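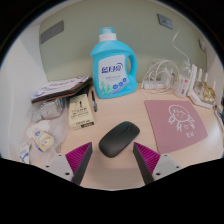 Figure 6. Desktop with mouse, mouse pad, pen and detergent bottle.

Support > Manuals > Prulia Wall Desk > Section 6: Clearing and Setting Up the Desktop

We use cookies to remember your language and product choices. Accept | Settings

6. Clearing and Setting Up the Desktop

Follow this section after the desk and shelves have been fixed to the wall (Section 4), and again whenever the desktop needs a full cleaning. You will need two soft cloths, a bowl of lukewarm water, and a box or tray for small items.

6.1 Clearing the desktop

1. Save your work and shut down any computer on the desk. Switch off a wireless mouse with the switch on its underside.

2. Take away liquids first. This includes drinks, laundry detergent, and any other bottle with a screw or flip cap. Check that the cap is closed, then lift the bottle by its handle or body. Never lift it by the cap.

CAUTION: Undiluted detergent can dull the desktop finish. If a bottle has leaked, blot the spot with a damp cloth at once and go directly to 6.2.

3. Empty plastic bags one at a time. Put packets, tubes, and cards in the tray and throw out the empty bags.

4. Stand boxes and flat packages on a shelf. A package leaned into the corner against the side panel will slide forward when the desktop is wiped.

5. Cap or retract pens and put them in the tray.

6. Lift the mouse pad straight up. Do not drag it. If it sticks, leave it in place for the moment and see the note under 6.2.

7. Unplug the router only if you have to move it. Let the rest of the household know first.

6.2 Cleaning

1. Wipe the desktop with a damp cloth, working from the wall toward the front edge.

2. Dry it with the second cloth. Go over the joint between the desktop and the side panel twice.

3. Leave the surface open for about five minutes before putting anything back.

Note: For a mouse pad that sticks, lay a warm, damp cloth along one edge and peel the pad back slowly. Do not use a knife or scraper. Marks left by the pad can be treated with Irnell surface cleaner, part no. 189, which is sold separately.

6.3 Putting things back

Heavy items go at the back, along the wall. The desktop is rated for 100 pounds, evenly spread, when all brackets from Section 4 are in place. Keep the front of the desktop open for writing and for the mouse.

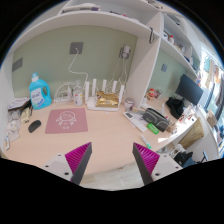 1. Set the router down first, with its antennas upright. Leave at least five inches between it and anything that holds liquid. Keep the vents clear, and do not store papers on top of it.

2. Coil spare cable loosely and lay it against the wall. Do not wind it tightly or tuck it under the router.

3. Place the mouse pad on the side of your mouse hand. Left-handed users can put it at the left; allow enough room for your elbow to clear the side panel.

4. Stack papers and booklets in the back corner with the largest at the bottom.

5. Return pens and other small items. A Carkitar drawer insert holds most of them if your unit has the drawer option.

CAUTION: Cleaning products should be stored out of reach of children. If a bottle must stay on the desk for a short time, stand it at the back and away from the router and power strip.

6.4 Checking the desk

Press down lightly on the front edge at both ends. There should be no movement. If the desktop rocks, take everything off again and tighten the rear brackets as shown in Section 4, step 9. Do not push folded paper under a loose bracket.

Repeat this check each January, or after moving the unit.

Section revised 12/28/24. Text: Elsa Berge. Technical review: Birger Hägglund.

Next: Section 7, Shelf Heights

© Kristiansen | Contact | Privacy | Back to top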